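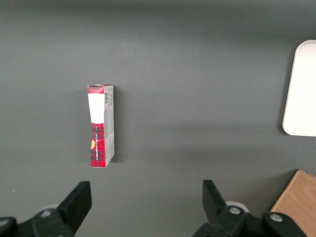
*A small tartan box, tall and narrow, standing on end.*

# Making a pinhole camera from a small cardboard box

I have been making these for years and I still get a silly amount of pleasure from them. You take a box that was headed for the recycling, poke a hole in it, and it takes a photograph! No lens, no battery, nothing to focus. If you can cut card and you have a bathroom you can make properly dark, you can have your first picture by teatime.

Almost any small box will do, as long as the card is firm and the corners are square. Tall, thin ones are my favourites because they give such odd, stretched views when you lay the paper along the inside. Patterned boxes are lovely too (leave the pattern on, it's half the fun).

## What you need

- A small cardboard box with a flap at one end
- Matt black paint, or black paper and glue
- A piece cut from a drinks can, the size of a large stamp
- A fine sewing needle
- Very fine sandpaper
- Black electrical tape, plenty of it
- Black and white photographic paper
- Developer, fixer, three trays and a red safelight

I buy paper in packs of 100 sheets and cut it down. It sounds like a lot, but you get several pieces out of each sheet, and you will want to keep going.

## Preparing the box

Open the flap and paint the whole of the inside black. Two thin coats are better than one gloopy one. Get right into the corners with a small brush and don't forget the underside of the flap. Leave it overnight.

Next, cut a square window in the middle of one broad side, 1 cm across. Run tape along every outside seam. Card looks solid enough, but hold the box up to a bright lamp and peer in through the window and you'll often spot a glowing line down one edge. Tape that too.

## Making the pinhole

This is the bit I love. Lay the piece of can on an old magazine and press the needle in very gently, turning it as you go, until the tip just breaks through. Flip it over, sand away the little bump, then turn the needle in the hole once more to clear it. Hold it to the light. You want a clean, round hole with no ragged bits. If it looks like a star, make another!

Tape the metal behind the window from the inside, with the hole in the centre. A strip of tape on the outside, folded over at one end so you can grab it, makes your shutter.

## Loading and shooting

With only the safelight on, cut a piece of paper to fit the wall opposite the hole. Shiny side faces the pinhole. A dab of Blu Tack on the back holds it. Close the flap, tape it all round, and check the shutter is down before you open the door.

Now put the box on a wall or windowsill and weigh it down with a stone. Peel back the shutter and wait. In June sunshine I start at 40 seconds; on a grey day, try four minutes. Write down each time in pencil on the back of the paper before you load it. My notebook is up to picture 297 and I still look back through it every time.

## Developing

Work under the safelight again: developer until the blacks look rich, a quick rinse in plain water, then fixer for the time on the bottle. Wear gloves, keep a window open once the paper is fixed, and wash the print well under the tap.

What you have is a negative. Scan it or photograph it with your phone, invert it, and there is your garden, all dreamy and bent at the sides.

## If it goes wrong

**All black:** too much light. Halve the time, then look for leaks.

**All white:** too little light, or the paper was in back to front. I still do this.

**Black streak down one side:** a seam has opened. More tape.

**Blurry all over:** the hole is too big, or the box moved. Siamak Fallahi, who taught me all this, used to fix his to a brick with a fat rubber band, and I've pinched the idea for windy days.

Once you've got one working, try two holes side by side in the same box. The pictures overlap in the middle and it's wonderful.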